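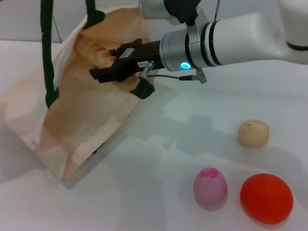
Figure 2. Gripper at the paper bag, with three round objects on the table.

Guides > Altis Arm > Teaching by hand > Recording a bag task
Filed under: Set-up, Hand guiding, Remote control

4.3 Recording a bag task

In this section you teach the arm to put small objects into a paper bag. You can move the arm by hand (hand guiding) or with the Nimgate remote handle. Both ways make the same kind of recording, and you can mix them in one task set.

Please read section 4.1 before you start. The payload value of the gripper must be already saved, otherwise the arm will slowly sink or rise when you release it.

Prepare the table

1. Clear the table. Leave only the bag and the objects you want to teach.
2. Open the bag fully and stand it on the left side of the table. Push the handles away from the opening as far as they will go.
3. Put the objects on the right side. Leave enough space between them for the gripper fingers. If two objects must be side by side, teach the outer one first.
4. Set the gripper force to 25 percent. For egg-shaped objects you may need to try a few positions before the grip is stable.

Note: A used bag is good enough, also when the paper is creased. Do not change to a new bag in the middle of a task set.

Record by hand guiding

5. Press and hold the guide button. Wait until the arm becomes light in your hand.
6. Hold the arm behind the wrist and bring the gripper over the first object. Do not pull on the gripper cable.
7. Press Record on the tablet, then close the gripper with the foot switch.
8. Lift the object higher than the bag rim before you move to the left. Most failed recordings come from moving sideways too early.
9. Lower the fingers to the opening and release the object. Go up straight.
10. Press Stop. Name the recording and repeat from step 5 for the next object.

Record by remote control

11. Stand where you can see both the bag opening and the objects. Put the handle in slow mode.
12. Press Record, then do the same movements as in steps 6 to 9. Make short movements and let the arm stop between them.
13. If a finger touches the front of the bag, stop and go up. A light touch can stay in the recording – a push that moves the bag can not. Delete it and start again.

CAUTION: Keep your free hand away from the fingers while the gripper closes. In remote control the arm does not feel your hand as it does in hand guiding.

CAUTION: Bag handles can catch on a finger. If this happens, press the stop button and free the handle by hand. Do not try to shake it loose with the arm.

How many recordings

A task set needs 40 good recordings. Change the place of the objects a little each time, but keep the bag in the same area. If the tablet shows message 893, the start position was too far from the saved one. Return the arm to start and record again.

Continue with section 4.4, Checking and trimming recordings.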